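Accueil Rangement Bureau Atelier Cuisine Contact

2026-10-11 – par Peninah Okoth

Le bac jaune du bureau

J'ai longtemps eu un tiroir à bazar, comme tout le monde, et j'y perdais mes ciseaux, mes gommes et une bonne partie de ma patience ! Mon voisin Lilian Masanja m'a convertie au bac ouvert : un simple plateau en plastique à bords hauts, posé au milieu de la table, où l'on met tout ce qui traîne avant de trier. Le mien peut recevoir jusqu'à 40 petits objets (j'ai vérifié un soir de pluie), mais je m'arrête bien avant.

Je commence par le plus lourd – les mètres ruban, l'agrafeuse, la perforatrice – et je garde les stylos à part, debout dans un pot. Les pinces vont dans une boîte Gelside avec les trombones, sinon elles filent sous tout le reste.

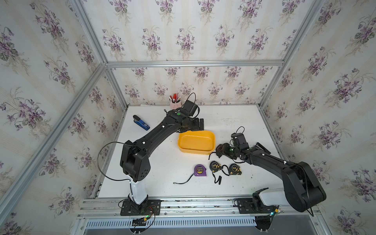
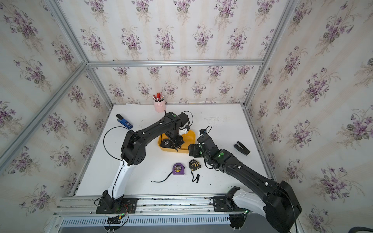 Le bac jaune est au milieu sur la première photo, avec le pot à stylos rose vers le fond ; sur la seconde, un mètre noir de 5 m est déjà dedans et deux autres attendent devant.

Faut-il enrouler la dragonne d'un mètre ruban avant de le ranger ?
Je le fais, en deux tours autour du boîtier et sans serrer. Les cordons libres s'emmêlent entre eux et on sort trois outils quand on en voulait un.

Côté entretien, un chiffon humide et une goutte de savon, puis je laisse sécher à l'envers sur l'égouttoir. Pour les traces de feutre, j'ai essayé le nettoyant Stusteck (bof) et l'alcool ménager – bien mieux, et ça sent moins fort le lendemain. En décembre je vide tout, je teste chaque stylo sur un vieux carnet et je jette ceux qui grattent.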